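Teaching the arm by hand: questions I get a lot

I'm Parveen Seneviratne, and I record demonstrations for the Trarcombe project. People write in with the same handful of questions, so I've put my answers in one place. Last updated July 2022.

What does "showing" a robot a task mean?
I do the task with the arm, start to finish, and the software saves every move along the way. Then I do it again. And again! We have 1194 recordings so far, and 700 of those are for pressing things.

Do you push the arm around or steer it from a distance?
Both. For slow jobs I hold the wrist and guide it – it feels a bit like dancing with someone very polite. For anything near a button I use the hand controller, which keeps my fingers out of the way.

Why buttons, bells and switches?
They're small, they're cheap, and each one wants a different kind of touch. A bell needs a quick tap from above, but a selector switch has to be turned, and that took me most of April to get smooth.

Do you keep the bad tries?
Yes, but I tag them. Of my first set, 77 were misses, and the Rizvi training script skips those unless you tell it otherwise (the setting is on the Fodley page).
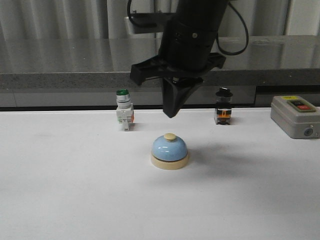
How long does it take to learn to steer the arm?
Most people get comfortable in two sessions. Depth is the hard part, so go down slowly at first and stop whenever you feel unsure. Speed comes by itself.

Can I come and try it?
Sure, write to me through the Okholm contact form and tell me whether you're left-handed – I'll move the controller over before you get here.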